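Gravel pit 700 feet from the house - does it hurt the price?

truvetti_fan
Posted 26 February 2019
We found our dream place in Irklow! Big porch, old maples, the works. The catch is the Kunden gravel pit 700 feet behind the back fence. Should I ask for money off?

hillroad6
Yes, and ask for plenty. I sold near that pit in January and 2 buyers walked the minute they heard the trucks. 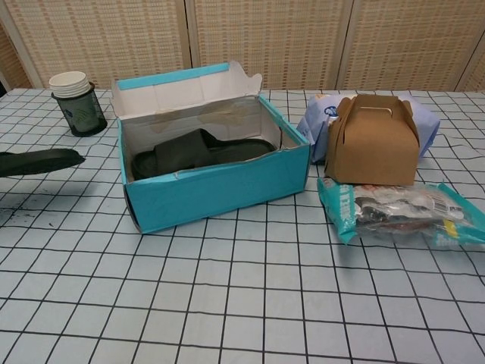 The third buyer loved the yard and paid close to asking, so don't let me scare you off! Just get an appraiser who has worked near pits before.

troncoso_lane
Have to disagree with hillroad6. I'm 1,000 feet out and my value went up same as everyone's. Trucks matter more than distance - check the haul route.

hillroad6
You're upwind, though. Big difference.

truvetti_fan
Love this, thank you both! Going back at 6 in the morning to listen for trucks.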